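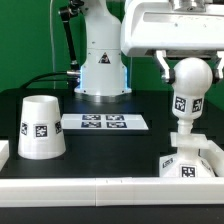
The Ernon lab in Drurndale held its open day on August 11, 2023, and I went with my neighbor Kasun Ekanayake. Parking was 7 dollars. We got a spot near the front for the arm demonstration, which was the part I wanted to see. Several things on the table had square black-and-white tags stuck to them, even the upside-down cup and the flat board in the middle. Snežana Vukčević ran the demo and said the tags tell the software where each object is and which way it is turned. She said they had logged 4,000 practice grasps since December, and that round shapes gave them the most trouble.

I asked how they choose the objects. Mostly by what is hard to hold, she said.

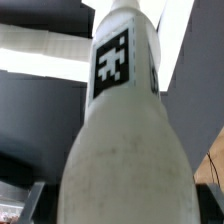
Kasun wanted to know what happens when a tag gets covered up. She told him the software makes a guess from the last position it had, and if the guess is poor the arm stops and waits for a person to step in. In their last long test it stopped 388 times out of 826 tries, a number they want to bring down before winter.

The talk after that was on funding and I skipped most of it. There was coffee in the hallway and a sign-up sheet for the next visit. I put both our names on it.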